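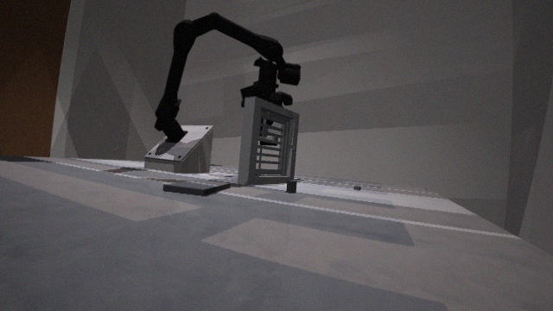
How long should the soybeans soak before I boil them for tempeh? Overnight is plenty, and in August when the kitchen is warm I stop as soon as the skins slip off between my fingers.

Hi all,

Surachet asked the question above and a few more besides, so I'm replying to the whole list in case other people are starting out too. So glad to see new folks trying this!

On Tue 13 October, Surachet Sangkhawat wrote:

> I've made 2 batches now. The first one was lovely, white all over and firm
> enough to slice. The second had gray and black patches near the holes in
> the bag and smelled a bit like ammonia. I used the Clutora starter both
> times. Did I do something wrong with the soak? Also, does anybody bother
> taking all the skins off? It took me most of an evening.

First, congratulations on batch one! Slicing into a firm white cake for the first time is such a good feeling, and I still get a kick out of it after five years.

The gray and black by the holes is most likely the mold making spores. It does that where it gets the most air, or when it has been left to go too long. A little of it is normal. The ammonia smell is the part I'd pay attention to. A faint whiff can come from tempeh that's overripe, but if it's strong, or the cake is slimy or falling apart, or you see pink or green or orange anywhere, throw it out and wash everything well.

I don't think your soak was the problem. My guess is heat. Once the mold gets going (for me that's the second half of the first day) the beans start warming themselves, and if you leave the heater on they can cook their own starter. Put a thermometer probe right in the middle of the bag. When it climbs past the low 90s, turn the heat off, open the cooler a crack and let them get on with it. I did this wrong for ages with the big Ekach cooler because I was only measuring the air!

The other thing is water. After boiling, drain the beans, spread them on a clean towel and pat them until they look dull. Then let them cool to body temperature before the starter goes in. I add the vinegar just before that and stir for longer than seems sensible.

As for skins, I get most of them and leave the rest. Squeeze the beans by the handful under water, let the skins float up, pour them off, do it again. Or buy the split, hulled beans from Rastside, which cost a little more and save you the evening. They cook faster, so start tasting early.

Has anyone tried chickpeas lately? I did a bag last week with black sesame mixed in and it was wonderful fried in coconut oil, really nutty and sweet. I'd love to hear what bean people are using, and whether anyone has had luck with banana leaves in place of bags. Mine keep splitting along the fold.

Surachet, write back after batch three and tell us what the thermometer said!

Anong Siriwan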